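Folding long sleeves and knitwear on a table
Posted 5/13/19 in Laundry and Linen
By Hnat Kovalchuk

Most of the trouble people have with folding tops comes from doing it on the bed. A mattress gives under your hands, the duvet drags at the fabric, and you end up smoothing the same sleeve over and over. A table is better. It wants to be wide enough to take the whole garment with both arms out, and at a height where you don't have to stoop.

Put a cloth on it first. Bare varnish is slippery and a thin jersey will slide away from you, while a plain cotton tablecloth holds it in place. Pull out the worst of the creases in the cloth, but there is no need to iron it.

What to do with a heap

If a top has come out of the basket in a ball, don't shake it hard by the shoulders. Knitted fabric stretches along the line you pull it, and the neck goes first. Put the heap down in the middle of the table and look for a band: the hem, or one of the cuffs. Ribbing is the firmest part of the garment and takes being pinched and drawn out. Once you have hold of one band, lift it a little and let the rest drop away from it. Then find the second.

Two people make this quicker with anything large. One takes a cuff or the hem and keeps still, and the other opens out the body. If both of you pull at once you will only tighten the twist.
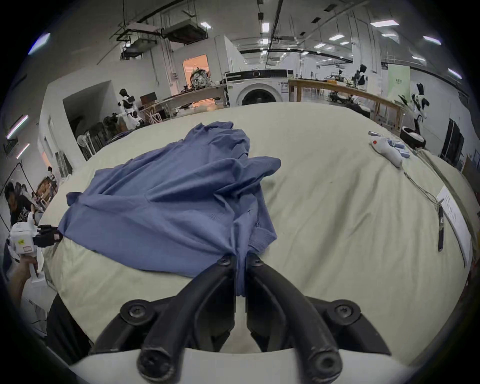
When the body is flat, deal with the sleeves. Check that neither of them is inside out, and run a hand down each one to the cuff. Turn the top face down with the neck away from you. Fold one side in to the middle of the back, then lay that sleeve straight down along the fold. Do the same on the other side. The two sleeves should lie side by side without crossing, as crossed sleeves leave a lump.

Bring the hem up to the neck for a shelf. For a drawer, fold it in three instead, so that it will stand on its edge. I get 7 tops across a drawer this way and can see all of them.

Thick and thin

Heavy jumpers should be folded as few times as the space allows. I stop at 5 to a pile, with the heaviest at the bottom. Thin knits can be rolled from the hem, but leave the roll slack or the ribbing will mark.

Anything that feels at all damp at the cuffs goes back on the airer. Cuffs and waistbands are double thickness and dry last.

Dark and mid blues pick up pale fluff from towels, so go over them with a clothes brush while they are still flat on the table. Brush one way only, from neck to hem.

A note on storage

Winter things that went away last December without being washed should be checked now. Moths go for wool that has been worn. Wash it, dry it fully, fold it as above and put it in a lidded box.

Yevhen Zhuravel wrote in to ask about polo necks. Fold the collar down over the back before you bring the sides in, and treat the rest as an ordinary top. Shirts with buttons want the top one and the middle one done up first.

Next: fitted sheets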